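Support > Compact Tractors > Hydraulics > Ticket 677

Loader drops slowly with lever in neutral
Posted February 21, 2019 by Ruan Tshabalala

Machine is a Breseo compact with the Hellavska front loader, 3,079 hours on the clock. With the bucket loaded and the lever in neutral the arms settle to the ground in 3 minutes. Empty, they hold a good deal longer. No oil on the outside of the rams or hoses, and the level is right on the dipstick.

First check was the lever linkage. The spool was not quite coming back to centre, so I adjusted the rod and tried again. It made no difference. Next I raised the arms, propped them on the safety stand, shut the engine off and capped the lift lines at the valve. With the stand out and the bucket loaded, the arms still came down. That points to the rams - the valve was out of the circuit.
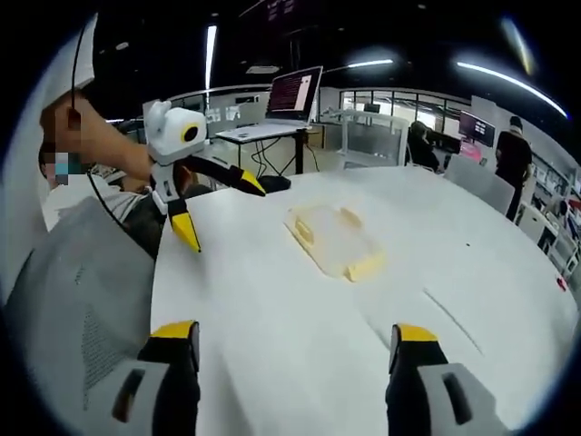
Both lift rams need new piston seals, and I would do the pair even if only one is bad. Drain them into a clean pan, mark which side each came from, and look down the bore with a torch for scoring. Lay the small parts out on a clean white table, where even a tiny dark speck of grit shows up before it gets into a seal groove. Warm the new seals in hot water before fitting.

Reply from Ademir Batista, Grostance parts desk: The seal kit changed in July. Check the rod diameter before ordering, as there are 2 sizes and the old kit will not fit the later ram.

Update: measured the rods and ordered the later kit. Left ram had a split piston seal, right one was worn flat. Bores clean. Both back on and bled, and the arms now stay up overnight with a full bucket. Ticket can be closed.

Related tickets
Jacobs topper - belt slipping under load
Breseo rear linkage will not lift
Hellavska loader - bucket pins seized
Hydraulic oil turning milky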